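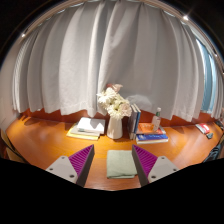 News Research Exhibits Archive Contact

Science > History of Physics > News

Fraser museum puts early radiation notebooks on view

The Fraser science museum has opened a display of 45 laboratory notebooks kept by the Amano group, which measured the decay of thorium samples before the war. The notebooks had been in storage at Pokano College and were moved in July.

Curator Rhonda Zacharias said two of the books still give a weak reading and are shown behind leaded glass. The rest were cleared for normal handling. Over 1000 pages have been scanned, and the scans can be read at a desk in the reading room.

A Skarker electroscope used by the group is also on display. Admission is free with a museum ticket.

Last updated: Wednesday, October 6, 2021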